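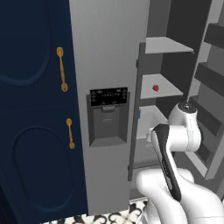

Navy cabinet, gold handles, fridge next to it.

Feb 27, 2026

Up at six with the heating already on. Toast, then the bus into Golgate because the car is still at the garage with its brake problem. They said two days and it has been 4. I rang at lunch and was told the part is in Fetetell and will come over on Monday's van.

Work was slow. Half the office had gone by three. I finished the spring order sheets and sent them off, then redid page 2 when I saw I had used last September's prices. I should have caught that the first time.

Walked home along the canal instead of waiting for the bus. The path is still closed past the lock, so I had to go up through Balum and come down by the school. It took 90 minutes. My left boot lets water in at the toe now. There were snowdrops on the bank behind the church, and a man was burning hedge clippings in the drizzle without much luck.

Stopped at Khurana for rice, onions and a bag of the small green chilies. Came to 21 dollars with the coffee, which has gone up again. I keep saying I will switch to the cheaper one and I keep not doing it.

Spent the evening on kitchen colors. I had been set on white for months. Tonight I am leaning toward dark blue, though I worry how it would be on a winter afternoon in a room that faces north. The brass handles I like without any doubts. Gray for the fridge would be fine with either. I put masking tape on the wall to mark how high a tall cabinet would come and then sat and looked at it while the rice cooked - it is higher than I thought, and the top shelf would need the steps.

Knee a bit sore after the walk. Read one chapter of the lighthouse book and could not keep the two brothers straight, so I went back and read it again. Rain on the skylight since nine. Boots are by the radiator, stuffed with newspaper. Must remember the library books tomorrow, they close at noon.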